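## Cooling hoses on the older Drimura

Several members have asked about overheating on the Drimura coupé, so we've put together what we know before the August run, when most of the cars will spend a good part of the afternoon queuing on the hill.

The usual fault is the short hose between the thermostat housing and the heater matrix. It sits close to the exhaust manifold and goes hard on the side you can't see. From above it looks fine. Squeeze it with the engine cold and you'll often feel a ridge or a soft patch on the underside. If you find either, replace it before you drive the car any distance.

Verkau still list the hose and will sell it singly. The Karkon version is cheaper and fits, but it is slightly longer and needs trimming at the heater end. Take off a little at a time. If you leave it full length it bows outwards and rubs on the bracket for the throttle cable, and then you'll be doing the job again next year.
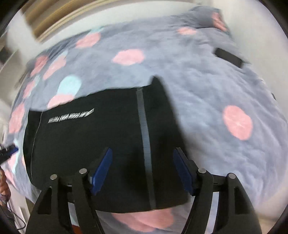
Hongmei Tan wrote in to say that the hose gets blamed too often. Her coupé boiled over 2 summers running with new hoses throughout, and the cause was the fan switch, which was coming on far too late. She bridged the switch with a length of wire to check that the fan itself ran, then fitted a new one, and the gauge has stayed just under the middle mark for the 800 miles she has driven since. Her advice is to test the switch first, as it takes less time than draining the system.

We'd go along with that. The switch is at the bottom of the radiator on the passenger side and you can reach the connector without jacking the car. Make sure the engine is cold, keep your hands and sleeves clear of the blades, and remember that the fan may start as soon as you make the connection.

If the fan runs and the hoses are sound, look at the radiator cap. The seal flattens with age and the system then loses pressure - you'll see a white or green crust round the neck. Caps from the Qiu saloon look identical but are rated differently, so check the number stamped on the top before you buy one second-hand.

When refilling, set the heater to hot and open the bleed screw on the thermostat housing. Fill slowly until coolant comes out of the screw without bubbles, then close it. Run the engine at 700 rpm or so it will idle at if the choke is fully in, let it warm through, and top up once it has cooled again. The bleed screw is brass and shears easily, so nip it up and leave it at that.

The club has one pressure tester to lend, and it needs to come back before the run.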